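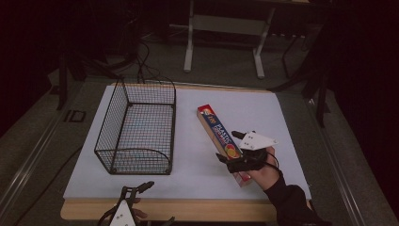
Photo: Catrin Jenkins / Tindine handheld collection guide

4.2 Recording a basket task

The Bultlow policy learns from your hands, including your bad habits. Budget 200 demonstrations per object and try to have only good ones.

1. Set the wire basket lengthwise on the left half of the white board. Start every take with it empty.
2. Lay one object to the right of the basket. Long boxes, such as plastic wrap, are the hardest in the set and should be recorded first, while you still care.
3. Strap on both grippers. Hold them still over the board for 5 seconds so tracking can settle.
4. Close the right gripper near the middle of the box. Lift, pause, then carry it to the basket at one steady speed.
5. Open the fingers fully before backing away.

Note: Keep the left gripper low and near the front edge when it has no job. In the Nilstead runs it wandered, and the policy learned to wander too – very faithfully.

Caution: Do not regrip in mid-air. Of the 3,000 takes in the first release, the ones with regrips did the most harm in training. Delete the take and start over.

Caution: Stop after 16 takes and rest your wrists. Saxena's checker flags shaky paths, and it does not accept excuses.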